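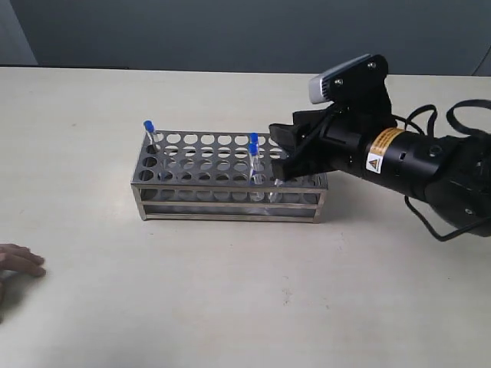 Um tubo de ensaio tem um problema sério: não sabe ficar em pé sozinho. O fundo é redondo, como o de uma bola, e quem o pousa numa mesa fica logo a saber para que lado ela está inclinada. Podiam tê-lo feito com o fundo chato? Podiam. Mas um fundo redondo não tem cantos, e nos cantos fica sempre agarrado qualquer coisa que depois ninguém consegue lavar. Pergunta a quem lava os biberões lá em casa.

Foi por isso que se inventou o suporte de tubos. É um móvel com buracos. Parece uma ideia de preguiçoso e é das melhores coisas que há num laboratório.

Escrito por Benvinda Leitão
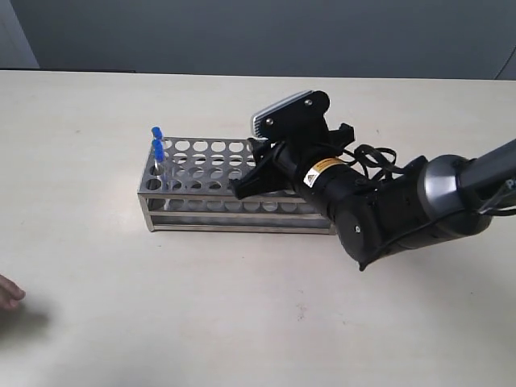

Tempo de leitura: 5 minutos (6, se parares para lanchar)

Porque é que tem dois andares?

Se o suporte tivesse só a placa de cima, cada tubo ficava pendurado a abanar como um dente de leite. Com uma segunda placa por baixo, e os buracos alinhados com os de cima, o tubo fica preso em dois sítios e porta-se bem. Experimenta com um lápis: segura-o só com dois dedos de uma mão e depois com as duas mãos, uma em cima e outra em baixo. Já está, acabaste de perceber o suporte.

E as filas? As filas servem para saber quem é quem. Água com sal e água com açúcar são iguaizinhas, e no laboratório não se prova nada (nem um bocadinho, nem "só com a ponta da língua"). Cada tubo tem o seu lugar, como na sala de aula, com a vantagem de os tubos não pedirem para trocar.

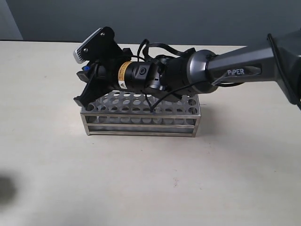

Porque é que é de metal?

Há suportes de madeira, de plástico e de arame. Os de aço inoxidável são os mais aborrecidos de ver e os mais difíceis de estragar. Não enferrujam facilmente, lavam-se bem e aguentam água quente. O Brunello Messina, que nos ajudou com este texto, deixou cair um ao chão quando era estudante. O suporte ficou ótimo. O dedo do pé, nem por isso.

Para que serve a tampa?

Para o que está dentro não sair e o que está fora não entrar. O pó, por exemplo, adora entrar. As tampas de rosca fecham a rodar, como as das garrafas, e muitas têm risquinhas de lado para os dedos não escorregarem. A cor pode ser um código: azul para uma coisa, vermelho para outra. Também pode ser só a cor que havia na loja. Convém perguntar antes de inventar uma teoria. 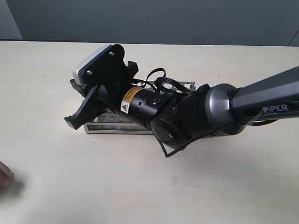
O braço da PiPER e a sua etiqueta de aviso.

Faz o teu suporte

Precisas de uma caixa de cereais vazia, um lápis, uma tesoura e um adulto que não esteja ao telefone. Deita a caixa, desenha círculos na face de cima e pede ao adulto que os recorte. Para o segundo andar, prende lá dentro um cartão com buracos iguais, mesmo por baixo dos primeiros. Se não tiveres tubos, usa marcadores. Se os marcadores ficarem tortos, é o cartão que fugiu do sítio. Volta a colá-lo e espera que seque, que é a parte que toda a gente salta.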